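Chapter 6
Bulk Containers and Storage Density

Storage density is the mass of goods held per unit of floor area. It depends on the container as much as on the goods. A bin with sloping walls loses volume at the base, and the loss grows with wall height. At the Mallora depot, bins rated at 258 liters held 200 liters of usable stock - the remainder went to wall slope and headspace.

This chapter covers rated volume, usable volume and stacking load. Section 6.4 applies all three to the Zitholm warehouse plan. Readers should know the unit conversions in Chapter 2.

A gray metal bin with a tall sloping back wall.

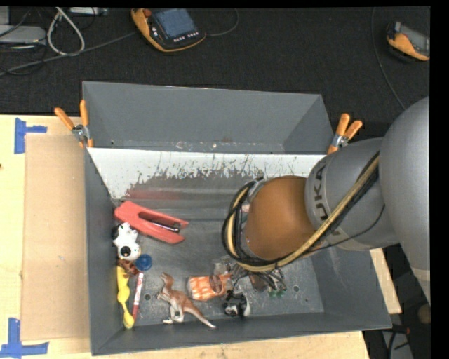
6.1 Rated and Usable Volume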